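3.2 What the labels say and what we found inside

I should say up front that I came to valerian by way of my own bad sleep, so I was rooting for it a little. We bought 20 bottles of valerian root capsules from two shops in Atholm and a mail-order house in Salton, all in June, and kept them in the same cupboard until we were ready to open them (seals on, door shut, no peeking). Every one of them claimed 400 mg of root per capsule. That made life easy for us, or so we thought!

The trouble is that "400 mg of root" can mean a lot of things. Some makers grind up the dried root and put it straight in the shell. Others make an extract first and then work backward to say how much root it came from. Two of the labels used both numbers on the same panel, and I had to read them several times before I was sure which was which. We went with the weight of the fill itself, and we give the maker's own wording in the appendix for anybody who wants to argue with us.

We pulled 10 capsules from each bottle, emptied the shells, and weighed the powder one capsule at a time. I did the Salton bottles and my coauthor did the rest, and then we traded and did a few of each other's to see if we agreed. Mostly we did. Gorka, the house brand from the mail-order people, was very steady from one capsule to the next. Miranda bounced around more, with one capsule nearly empty, and I went back and checked that one twice (it's in the table, we didn't drop it).

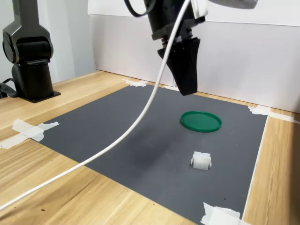 Figure 2. Gripper with fingers closed, above the dark gray mat.

Smell was another matter. Anyone who has opened a bottle of valerian knows it, and I wanted badly to use it as a rough test of freshness, but our two noses gave such different scores that we left it out of the results. We do think somebody should try it properly, with more people and a better scale than "a bit" to "awful."

So the weights are what we have, and they only tell you how much powder is in there. Whether it helps you sleep is a question for section 4.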